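Home » News » Research » Tabletop recording program enters second phase

Okville center extends collection of handling examples

25/02/2021

The Okville Center for Applied Automation has begun the second phase of a program to gather examples of everyday handling tasks for a learning system. The first phase closed with 236 accepted recordings. The target for the full set is 500.

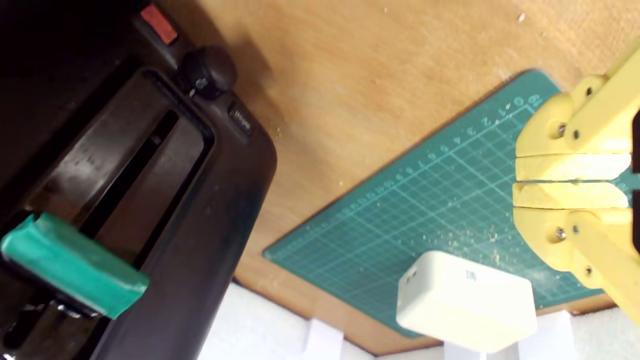 Each recording covers one short task, carried out under the guidance of a trained operator and saved together with the positions of the gripper's fingers. Tasks are drawn from a list of 26, prepared jointly with the partner laboratory in Gruvedville. The center has chosen to work with household goods in ordinary condition, such as the black toaster with crumbs scattered inside its slot, and has asked operators not to clean or replace items between sessions. The fingers are 3D-printed in yellow plastic, and the design files will be shared with both partners.

Recordings are reviewed within the center before they are accepted. A failed grasp is kept and labeled as such — the partners agreed on this point in October — while a recording with missing data is discarded and the task is repeated.
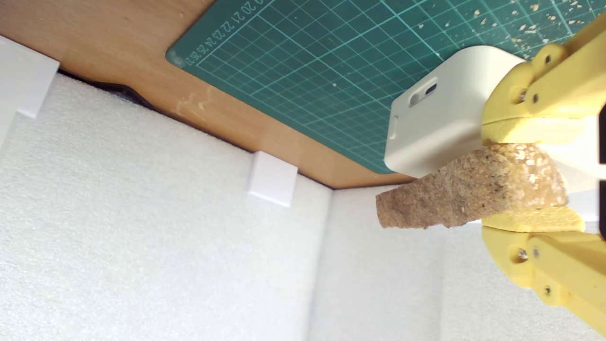
The second phase also widens the range of shapes and surfaces. Under the earlier plan, most items were smooth and regular, and the Gruvedville team reported that the system trained on them did poorly with rough or tapered pieces. Operators will now complete 50 recordings with irregular items before returning to the general list.

A separate set of recordings will be made at Illholm using the same task list. Results from the two sites will be compared before any of the material is released to outside groups.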